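# Chapter 4: Threads, Yarns and Weaves

Pull a loose thread from the hem of an old shirt and you're holding one of the oldest inventions we have. People were twisting fibres together long before they had wheels or writing, and the basic trick hasn't changed: short, weak hairs, twisted tightly enough, grip one another and become something you can tie a boat up with. Try it now with a pinch of cotton wool. Draw it out gently between your fingers, rolling as you go, and then tug. It's a wonderful moment when it holds!

In Chapter 3 we looked at single fibres and asked where they come from. Now we put them to work. By the end of this chapter you should be able to tell a plain weave from a twill with a hand lens, explain why some cloths stretch on the slant but hardly at all along the thread, and work out how much yarn a given length of cloth will use up.

## 4.1 Over, under, over

All woven cloth is built from two sets of yarns. The **warp** runs lengthways and is held tight on the loom. The **weft** travels from side to side, passing over some warp yarns and under others. In a plain weave the pattern is as simple as it can be: over one, under one, and the opposite on the way back. In a twill the weft skips over two or more, and each row starts one step further along, so slanting ridges appear (look at the leg of your jeans). 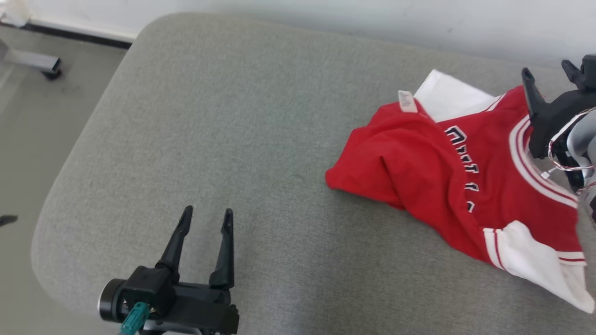 Weavers describe how closely the yarns are packed by giving the number of yarns in a set width, and this one measure tells you a surprising amount. A loose cloth lets air through and drapes softly, while a close one keeps its shape and stands up to rubbing. Upholstery has to do a harder job still, going round curves without puckering. The grey cushion is a good case, with a fine woven cover that has to follow rounded corners, and a flat piece of cloth doesn't naturally want to do that. Cloth can be coaxed round a bend because the little squares between warp and weft can lean over into diamonds. We call this **shear**, and you can feel it by pulling a handkerchief from opposite corners.

## 4.2 A mill in figures

The weaving shed at Stedthorpe will be our example for the rest of the chapter. One of its narrower looms carries a warp of 1,410 yarns, and every one of them must be threaded through its own small eye before weaving can start. Setting up by hand takes nearly 30 hours. Once the loom is running, though, it lays down 70 rows of weft a minute, so 4,000 rows are finished in just under an hour. All that patient threading, and then off it goes!

**Before you read on**

- Find a scrap of woven cloth and fray two edges that meet at a corner. Are the yarns the same thickness in both directions?
- Pull the scrap along each set of yarns, then from corner to corner. Write down which way it gives most.
- Keep your scrap in an envelope. You will need it for the burn test in Section 4.5.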